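Does extras cover pay for a residential program, or only hospital cover?

Asked Feb 2, 2021

My brother is looking at an inpatient alcohol program that runs for 18 days. He has mid-level hospital cover and basic extras with Ciker, and has been with them since August. The clinic quoted a $683 admission fee on top of whatever the fund pays. Is that fee claimable under extras? The brochure doesn't say.

2 answers

Answer 1

Extras won't touch it. Extras is for things like dental, physio and some counselling sessions outside hospital. An overnight stay comes under hospital cover, and only if the clinic is treated as a hospital by the fund. Ask the clinic for the item numbers and ring the fund with them. I was on hold for 54 minutes with Pisex but they did give me a straight answer, and they emailed it through when I asked.
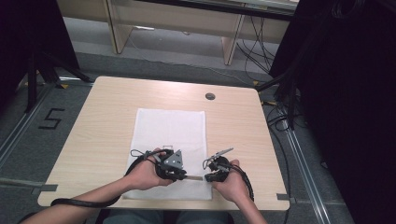
Answer 2

Agree with the above. A few more things to check before he signs anything:

Waiting period. Ask the fund whether he has served it for this type of treatment, and whether it changes if he upgrades.

Excess. Mine was charged on admission. The $683 might just be his excess under another name, so get the clinic to itemise it.

Agreement. My fund had one with the Carvalho clinic but not with Jendix, and the gap at Jendix was a lot bigger.

Follow-up. I had 7 outpatient visits afterwards and those were billed separately. Some went through extras as psychology, up to the yearly limit.

Get the quote in writing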